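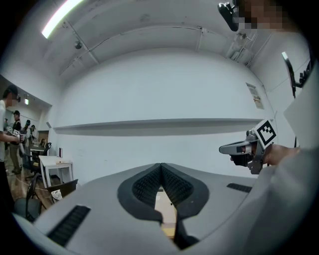
# About Nikstead

Nikstead is a retailer and small-run producer of collectible vinyl and resin figures. We sell from one store on Parry Street and by mail order. The company was started by Iolo Griffiths, who still handles purchasing and signs off on every production sample.

The store stocks new releases, back-catalog figures, blind boxes, and a consignment section for older pieces. The consignment section is limited to items we can grade in person.

## What we stock

The catalog currently lists 3,667 items. An item is one sculpt in one colorway, so a figure released in six colors appears six times. Packaging variants are not listed separately unless the manufacturer assigns them their own product code. Discontinued items stay in the catalog with their last sale price, and many customers use those pages as a reference.

Stock levels on the website are updated when an order is packed and again at store closing. An item sold over the counter during the day can still show as available online until that evening. If this affects your order, we refund the item the next business day and ship the rest.

## Our own lines

Nikstead produces two lines of figures.

**Zarnum** is a series of six-inch vinyl creatures with joints at the neck, shoulders, and hips. Parts are interchangeable across the whole series. The socket size was changed once, after the first wave, and first-wave limbs need the adapter ring sold in the parts drawer.

**Triramine** is a resin line, cast in small batches and sold unpainted or with a single base color. Each figure comes in three pieces and needs light sanding at the seams. Triramine figures are display pieces and should not be given to young children.

Run sizes are printed on the underside of the box. We do not reissue a colorway once its run has sold out, although the same sculpt may return in a different color.

## Grading

Consignment pieces are graded on two separate scales, one for the figure and one for the packaging. Both grades are written on the shelf tag.

| Grade | Figure | Packaging |
|---|---|---|
| A | No visible wear, joints tight | Sealed, corners square |
| B | Light paint rub, joints hold a pose | Opened or light shelf wear |
| C | Missing accessory, loose joint, or discoloration | Creased, torn, or absent |

Repainted and repaired figures are accepted only if the work is disclosed. They carry an R after the grade. Tackiness on older vinyl is recorded as discoloration even when the color is sound, a rule inherited from our first price list that we have kept for consistency.

Sellers receive payment after the return window on the buyer's order has closed. Unsold pieces are returned or repriced after three months, at the seller's choice.

## Releases and line numbers

For limited releases, line numbers are given out at the front door on the morning of the sale. One number is issued per person present. Numbers set the order of entry and do not reserve stock. Any pieces left at closing go on the website the following morning with the same per-customer limit.

The largest release event of the year is held in August. Its item list is posted on the store's news page before the sale, and phone holds are suspended for that day.

## Contact

Questions about an order should include the order number from the packing slip. For consignment, send photographs of the front, back, and feet of the figure, plus all sides of the box if there is one. Wholesale inquiries for Zarnum go to Iolo Griffiths by name. Triramine is not sold wholesale.

Page last revised January 9, 2023.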